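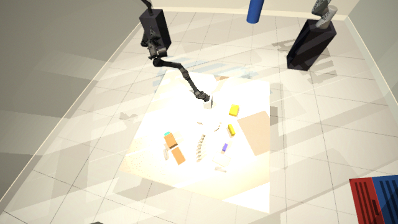 The purpose of this post is to set down the terms on which I intend to repair the tile floor in the back hall at Rey, and to record the advice I have received so far. Several readers wrote in March to ask why the work had not begun. The answer is that the grout was ordered twice and delivered once, in the wrong shade.

The floor was laid by the previous owner, who kept no papers. A box of spare tiles was left under the stairs, and 19 of them are whole. The remainder are chipped at the corners and will be kept for cuts along the wall. Loïc Gilbert examined the hall on my behalf and found 22 tiles that give a hollow sound when tapped with the handle of a screwdriver. He advised that a hollow sound does not by itself require a tile to be lifted. Where the grout is firm and the tile does not move underfoot, it may be left in place.

I have accepted this advice in part. The tiles nearest the garden door will be lifted in any case, as they rock when stepped on and the grout there has turned to powder. The others will be marked with tape and checked again after the heating has been on for a season.

On the matter of grout, two opinions were offered. Romain Leblanc recommends removing all of the old grout to the full depth of the tile and starting over. Apolline Bailly, who redid her own kitchen in Stidach, holds that this is wasted labor where the old lines are sound, and that a careful match is enough. Her kitchen has held up well for years, though she does admit that the new lines were paler than the old ones for the first winter. I have decided to follow her method in the hall and his at the door.

The following arrangements will apply while the work is in progress:

- The hall will be closed from 8 in the morning until the evening meal.
- Visitors are asked to use the side entrance and to remove their shoes on the mat.
- The dog will stay with Matěj Šindelář in Nekutau.

A budget of 500 was set aside, of which 400 is already committed to adhesive, grout, spacers, and the rental of a wet saw from Konport. The saw must be returned clean. I was charged for this once before and do not wish to repeat the experience.

One question remains open. The strip beneath the door was never tiled – it was filled with plain cement and painted – and I have not decided whether to tile it now or fit a metal threshold. Raphaël Perrin favors the threshold and has offered to cut it to length. Readers who have dealt with a similar gap are invited to write to me before the saw goes back.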